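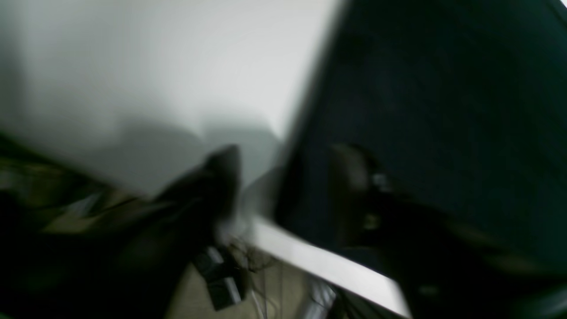
*Figure 6.1 – Dark panel against a pale surface*

## 6 Opening a parents' petition in Sasex

This section is addressed to district clerks who receive petitions on family matters under the Bronside Family Charter. It applies to petitions on school places, child allowances, guardianship and the work of the family support office. Petitions on adoption are handled under a separate procedure and must not be entered in Sasex.

### 6.1 Before you begin

The clerk must hold a signing account at grade two or higher. Accounts are issued by the district registrar, Myroslav Dmytriv. A petition may be opened only when the following are to hand:

- the petition text, signed by the lead parent or guardian
- form 806 (declaration of household)
- the name of the ward in which the lead petitioner lives

**Note.** A grandparent or foster carer may act as lead petitioner if he or she is named on form 806. A copy of the court order is required for foster carers only.

### 6.2 Entering the petition

1. Sign in to Sasex and select **Family matters**, then **New petition**.
2. Choose the subject from the list. If two subjects apply, choose the one named first in the petition text.
3. Enter the lead petitioner's name exactly as it appears on form 806, including any middle name.
4. Type or paste the petition text into the main field. Spelling mistakes are to be left as they stand.
5. Select the ward. Petitioners from the Tkachenko estate are entered under Bronside East, whatever their postal address.
6. Press **Hold**. The petition is saved but is not yet public.

**Caution.** Do not press **Publish** at this stage. A published petition shows the lead petitioner's name to all visitors, and the name cannot be withdrawn without a written order from the registrar.

### 6.3 Checking for the names of children

The Charter forbids the publication of any child's name, school class or date of birth. Read the full text before release. Where such details appear, replace each with the words "a child of the family" and record the change in the **Amendments** box. The lead petitioner must be shown the amended text and must agree to it in writing.

If agreement is refused, the petition remains on hold and is passed to the legal officer, Inna Hutsuliak, together with both versions.

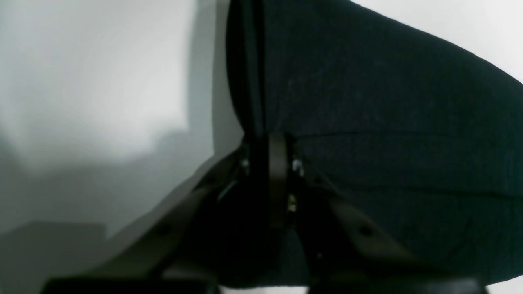

Page 100

### 6.4 Publishing and collecting signatures

1. Open the held petition and confirm that the **Amendments** box is either complete or marked "none".
2. Set the closing date. The usual period is six weeks; petitions opened in October may run until the end of the winter session.
3. Press **Publish**, then print the receipt and hand or post it to the lead petitioner.
4. Enter paper signatures under **Add by hand**. Each sheet is to be stamped on receipt and kept in ward order.

A petition with over 100 valid signatures is placed before the full district council. One that falls short goes to the family affairs panel – the petitioner may attend but has no right to speak unless invited by the chair.

**Note.** Both parents in a household may sign. Signatures from persons under eighteen are recorded separately and do not count towards the threshold.

### 6.5 Transfer to the archive

Closed petitions are moved to the Faltik archive by the records officer, Lev Bilyk. Clerks should not attempt the transfer themselves. Paper sheets follow in a sealed envelope marked with the petition number and the ward. Requests to consult an archived petition are made in writing and quote shelf series 1842.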